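Punstead shirt appeal passes halfway mark

The Punstead clothing appeal has sorted 1197 white T-shirts since it opened in March, organiser Chiharu Noguchi said on Monday. The target is 3000 before the summer sports day season. 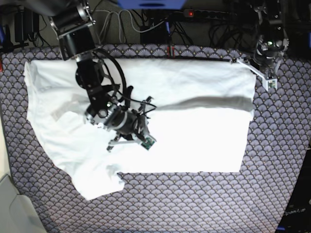
Shirts are handed in at the Rennie hall on Jonport Road and folded before they go out to local schools. Plain white is wanted most, in any size, and short sleeves are preferred. Small printed labels are fine — large logos are not.

A further 300 are waiting to be checked for stains and loose hems.
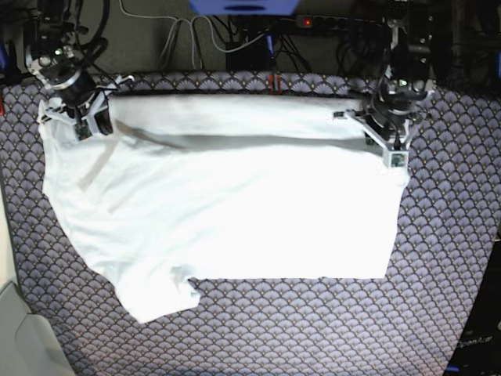
Ragnheiður Hedegaard, who keeps the stock list, asked donors to wash shirts first and leave them unironed. Each one is laid out on a patterned cloth, where marks on white cotton are easier to spot, and the sleeves are turned in before the body is folded over. 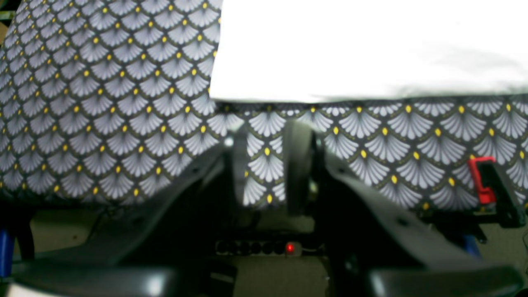

Folded shirts are stacked by chest size and tied in bundles. Schools can collect from the side entrance until 2 pm on weekdays. Adult sizes are also accepted but will be held back until the children's orders are filled.

Contact the newsdesk | © Punstead News | Back to top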